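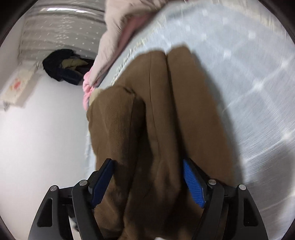
Según una lectora del borrador, lo nuestro no era un trabajo sobre el desgaste de la ropa sino sobre la pereza de llevarla a arreglar, y la palabra "sostenibilidad" salía demasiadas veces para lo poco que habíamos cosido. Hemos quitado la palabra casi siempre. Lo de la pereza se queda, porque al final ocupa medio informe.

Por qué se dejan de usar los pantalones
Informe final del proyecto de Tecnología Textil, segundo curso

1. Punto de partida

Queríamos averiguar en qué momento un pantalón pasa de "me lo pongo mañana" a "ya veré". La primera propuesta, medir la resistencia de distintas fibras en laboratorio, duró hasta que preguntamos por el laboratorio. Nos ofrecieron un aula con dos enchufes. Cambiamos entonces de método y preparamos una encuesta, una revisión de prendas y unas pruebas de remiendo.

Llamamos al proyecto Proreo. Significa "programa de reparación y otros", y a día de hoy el grupo sigue sin acuerdo sobre qué son los otros.

2. La encuesta

Repartimos 100 cuestionarios en papel y recuperamos 77. De los restantes no sabemos nada, aunque uno apareció doblado bajo la pata de una mesa, donde cumplía mejor función que en nuestra carpeta.

La pregunta principal era abierta: "¿Qué le pasó al último pantalón que dejó de usar?". Esperábamos roturas de tela, y las hubo, sobre todo en la entrepierna y en las rodillas. Pero 31 personas contestaron que la prenda estaba entera y que fallaba otra cosa: la cremallera, un botón, el bajo descosido. Es decir, averías de diez minutos que llevaban meses en una silla. Varias respuestas mencionaban la silla por iniciativa propia, así que en una segunda versión le habríamos dedicado una casilla.

También hubo quien aprovechó para quejarse de las tallas. Lo hemos archivado aparte, con simpatía.

3. Revisión de prendas

Pedimos pantalones retirados y nos trajeron siete. Los examinamos del revés, con buena luz y una ficha por prenda: tejido, costuras, zonas de roce, piezas sueltas.

La sarga aguanta bien. Su ligamento en diagonal reparte el roce y disimula la suciedad, dos virtudes que explican buena parte de la historia del pantalón de trabajo. Los problemas aparecieron en las costuras, y en particular donde se cruzan cuatro capas de tela y una sola línea de hilo tiene que responder por todas. En tres prendas el hilo había cedido y el tejido estaba intacto.

En las de punto elástico ocurría lo contrario: costuras perfectas y tela transparente en el asiento. De eso no hay arreglo discreto.

4. Pruebas de remiendo

Visitamos un viernes el taller de arreglos Sandance, donde nos enseñaron a rematar un bajo con puntada invisible. La nuestra se veía desde la puerta. Nos dijeron que para ser la primera estaba bien, en un tono que invitaba a no pedir detalles.

Probamos después dos materiales:

Parche termoadhesivo Gekex. Rápido, rígido, con aspecto de tarjeta de visita pegada a la pierna. Se levantó por una esquina en el segundo lavado.

Hilo de poliéster Choo, a máquina, puntada recta corta con refuerzo en los extremos. Resistió todos los lavados que nos dio tiempo a poner, que fueron pocos - el calendario de la asignatura no está pensado para el algodón.

5. Lo que salió mal

Las fichas se rellenaron con dos criterios distintos de "desgaste medio", según quién sujetara el bolígrafo. Cuando lo descubrimos ya habíamos devuelto las prendas. La encuesta, además, se repartió en la cola de la cafetería, de modo que representa con fidelidad a la gente que desayuna.

6. Resultados y trabajo pendiente

En nuestra muestra, el pantalón se abandona antes por una pieza o una costura que por la tela. Proponemos montar en mayo una mesa de arreglos con aguja, botones y alguien que sepa poner una cremallera. Esto último está por resolver: en el grupo, de momento, sabemos quitarlas.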